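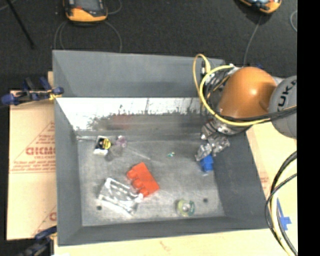 ## 3. Setting up the Hurico label printer

Complete this section before connecting the printer to the stock system. Allow 20 minutes. You will need the power adaptor, one roll of labels and the grey USB cable from the accessory bag.

### 3.1 Loading labels

1. Switch the printer off at the rear.
2. Press both side tabs and lift the cover until it clicks.
3. Spread the roll holders and place the roll between them, printable side up.
4. Feed the leading edge under the guide and out past the tear bar.
5. Slide the guides in until they touch the backing paper. Labels that bow in the middle are held too tightly.
6. Close the cover and press down on both corners.

**Note:** Rolls from Devalon have a wider core. Fit the spacer rings first.

**Caution:** The tear bar is sharp. Keep fingers clear when closing the cover.

### 3.2 Calibrating the gap sensor

1. Switch the printer on and wait for a steady green light.
2. Hold FEED until the light flashes twice, then release.
3. The printer feeds several blank labels and stops at a gap. Tear them off and throw them out.
4. Press FEED once. A single label should come out.

If more than one label feeds, clean the sensor window with a dry cloth and repeat from step 2. Do not use methylated spirits on the window.

Calibrate again whenever you change label size or colour.

### 3.3 Network settings

1. Print the settings label by holding PAUSE and FEED together.
2. Check that the address starts with 192. Any other number means the printer has not joined the local network.
3. In the stock system, open Devices > Add printer and type the address exactly as shown on the label.
4. Choose the site profile. Ivthorpe uses the narrow profile; all other sites use standard.
5. Select Save, then Print test.

**Note:** An address that is not saved within 14 minutes is released, and you will have to start again at step 1.

Darkness and speed settings are in section 4. Leave them at the factory values until the test label scans correctly.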